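Disinfectant wipes and blocked drains: is the pipe or the habit at fault?

Home Help Board > Plumbing and Drainage
Posted by dretham_lodger, June 2021

We rent a ground-floor flat in Dretham. The drain has backed up twice since November and the agent has now sent us a bill for 115 pounds, on the grounds that wipes were found in the pipe. We do use wipes on the worktops and in the bathroom, and I admit some have gone down the toilet. The toilet is a Zesico close-coupled unit with a dual flush. The soil pipe is 110 mm plastic as far as the outside wall, then old clay to the inspection chamber, which we share with the flat above.

Two things I would like to know. Do wipes break up at all if they are left long enough, and can a clay pipe in good order block from wipes alone? I am not trying to dodge the bill if it is fair.

3 replies

vavra_fan
They don't break up. Had the same thing at my last place. Bin them and pay the man.

Tillo
Taking your points in order.

Toilet paper is made of short fibres held together weakly, and it comes apart in moving water within a minute or so. Most surface wipes contain polyester or polypropylene, or a long-fibre viscose, bonded so that they can be scrubbed with when wet. Time in the drain makes very little difference to them. You can check this at home: put one wipe and one sheet of toilet paper in separate jars of water, shake both, and leave them overnight. The paper will be pulp and the wipe will still be a wipe.
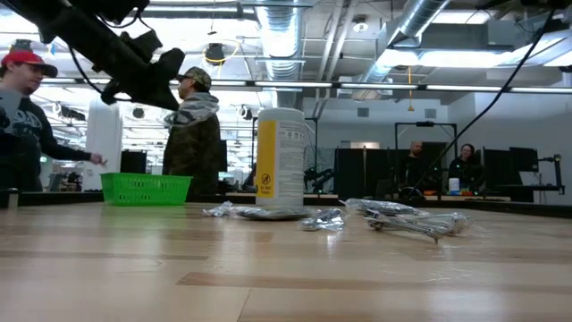

As to the clay pipe, a sound one laid to a proper fall will carry a single wipe through most of the time. Trouble starts where something holds the first one back. In old clay this is usually a joint that has dropped slightly, a root coming through the mortar, or a rough edge where the plastic was connected later on. Once one wipe has caught, grease and paper build up behind it. Two blockages in that short a time suggest to me that there is a catching point, and that wipes are the load on it.

A reduced flush makes matters worse. It may clear the pan and still leave solids sitting in the horizontal run. If yours has been set low, have the full flush checked against the maker's figure.

I would ask the agent for three things before paying:

The contractor's job sheet, stating where the blockage was and how it was cleared.
Any camera footage of the run, or a price for a survey if none was taken.
Confirmation of whether the blockage was before or after the point where the upstairs flat joins.

If it was after the junction, the wipes could have come from either household. If the survey shows a displaced joint, the repair is normally a matter for the landlord, although the cost of clearing wipes may still be argued over. Put the request in writing and keep a copy. Do not use caustic drain cleaner in the meantime – it has no useful effect on wipes, and it is unpleasant for whoever rods the pipe next.

pipe_and_fittings
Agree with most of the above. One addition: the Vávra rubber couplings often used to join plastic to clay can leave a small step inside if the wrong size is fitted. I replaced one last year on a run with much the same history and it had a step of several millimetres on the bottom edge. Ask for the camera to be stopped at that joint.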